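Chapter 6
Comparing Input Devices and Grippers

Learning goals
After working through this chapter you should be able to write a fair test for two or more input devices, choose objects that show the differences between them, and read a results table without claiming more than it says.

6.1 Why compare at all

A gripper that does well on one bench may do badly on another. The same is true of the controller that drives it and the camera that watches it. Makers publish payload, stroke and closing force, and those figures are useful for ruling things out. They say little about how a device behaves when a part sits at an angle or when two parts have to be pressed together.

The chapter follows one trial from start to finish. The Mornbridge trial compared ways of recording a short assembly task done by hand: controllers strapped to the backs of the operator's gloves, and cameras carried on a hand-held gripper tool. The parts were red plastic toy bricks.

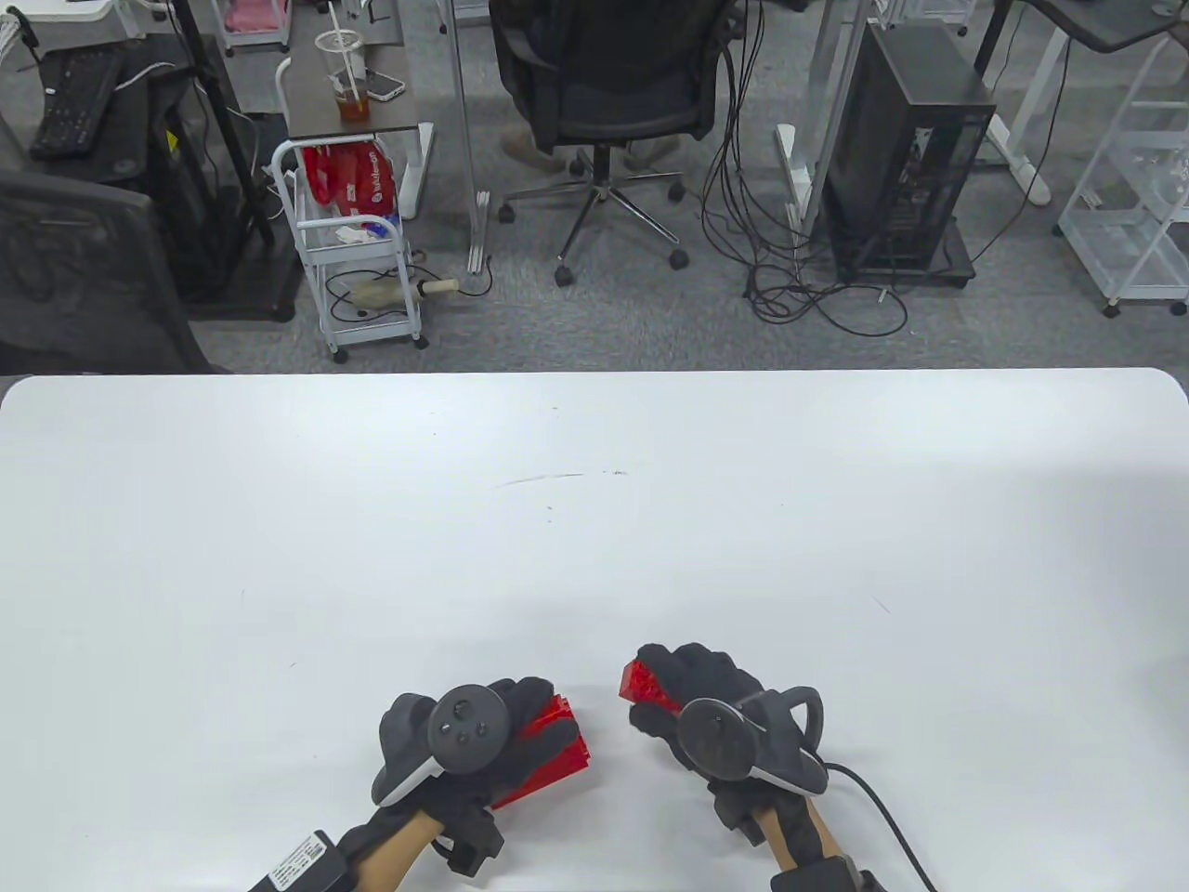 Photo: Mornbridge trial records. Used with permission.

The first decision in any trial of this kind is what to hold fixed. At Mornbridge the table, the bricks and the written task stayed the same throughout. The recording method was the only thing allowed to change between blocks of runs. Each block had 20 runs, and the first 10 runs with a new method were treated as practice and left out of the scores.

The second decision is what to measure. Time per run is easy to collect and easy to misread. An operator who rushes will drop parts, so a time should always be printed next to a failure count. The trial also logged every run in which the tracking signal was lost, even for a moment.

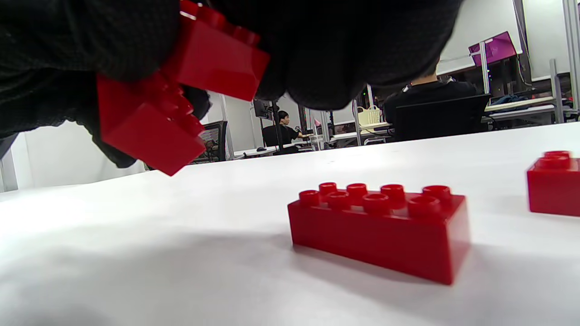

Toy bricks make good test objects for several reasons. They are cheap and close to identical, and a pair is either seated or it is not — there is little room for argument when scoring. They also have a weakness. Glossy plastic throws bright highlights, and a camera close to the work may take a highlight for an edge. If your own parts are dull or soft, choose a second test object that is closer to them.

6.2 Reading the log

The full log holds 601 runs. Of these, 47 were set aside under rules written before the trial began. Write such rules early and keep them short. A rule added after the results are in is hard to defend.
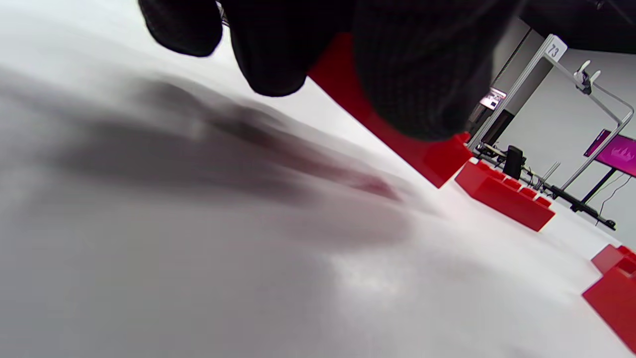
Views taken near the hand have a cost that a results table tends to hide. The hand blocks part of the work, and the blocked part is often the point of contact. Record this as its own column, with a plain yes or no for each run. Section 6.4 uses that column to compare the Predeo and Risteck mounts, and Section 6.5 repeats the comparison with the Geerts controller.

Before you go on
Write down one task from your own shop or lab that takes under a minute. List what you would hold fixed, what you would change, and what would count as a failure. You will need the list for Exercise 6.3.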